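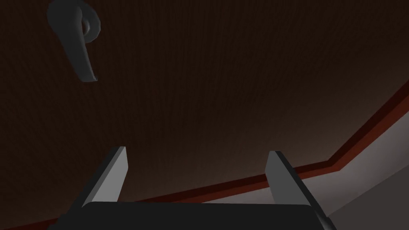
Robots and Machines – Ages 8 and up

How do you show a robot what to do?

A robot does not know how to open a door. Somebody must show it first. At Jitari, the teachers of robots begin on a computer, in a room which is only drawn. The grey handle is up in the corner, and the two grey fingers are still far from it. A person steers the fingers with a small remote control – left, up, a little closer, and then squeeze.

The computer remembers every move. One time is not enough, so the person repeats the same task 30 times, and for a difficult task 100 times.

Between two tasks the fingers can stay open, with nothing in them. From high up, the robot looks down on the tiled floor and the dark furniture.

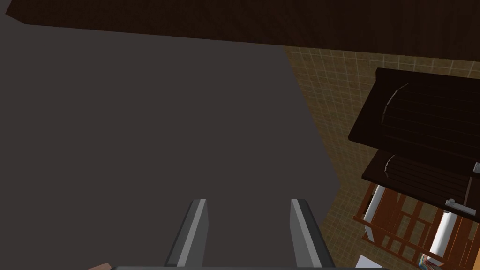

Try it at home

Close your eyes and let a friend guide your hand to a spoon. Can you find it alone afterwards?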